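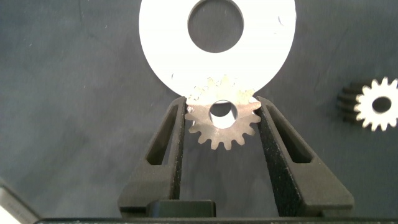 Lesezeit: 2 Minuten

Das Getriebe hieß in den Unterlagen Mockus, Revision 13, und stand im Keller eines Reihenhauses in Stindport. Der Greifer hielt das Metallzahnrad an beiden Flanken, der obere Zahnkranz lag vor der weißen Scheibe. Sie notierte: Bohrung frei, Backen symmetrisch. Der dunkle Fleck auf der Scheibe kam nicht ins Protokoll. Er hatte keinen Einfluss auf den Rundlauf.

Die Aufgabe war seit August unverändert. Rad aufnehmen, Rad auf die Welle setzen, Backen öffnen, 2 Millimeter zurückfahren. Die Welle hatte sie bei Flornenetti bestellt, mit einer Toleranz, die das Budget gerade noch zuließ. Der Kraftsensor meldete beim Fügen Werte um 935 Einheiten. Welche Einheiten, stand in keinem Datenblatt.

Durchlauf 147 begann am Sonntag kurz nach vier Uhr früh. Der Arm fuhr die Position an und blieb über der Welle stehen. Keine Fehlermeldung. Sie prüfte die Spannung, dann die Endlage, dann den Programmzähler. Er stand auf der Zeile »Warten«, die sie in Revision 4 gelöscht hatte.

Sie löschte sie noch einmal und speicherte. Der Arm setzte das Rad auf, öffnete die Backen und fuhr zurück. Oben ging die Wasserleitung. Sie trug die Uhrzeit ein und lud die Datei neu. Die Zeile war wieder da, diesmal mit einem Argument in Klammern: 13.

Sie rechnete in Sekunden, dann in Minuten. Dann zog sie den Hocker heran.

Kommentare (3)

zahnflanke: Fügen ohne Fase an der Welle? Da hätte ich auch gewartet.

kellerkind_nord: Gibt es eine Fortsetzung? Ich tippe auf Stunden.

m0dul1: Einheitenlose Sensorwerte kenne ich leider aus eigener Erfahrung.

Zuletzt erschienen
Vidia antwortet nicht
Der Nullpunkt
Leerlauf, zweiter Teil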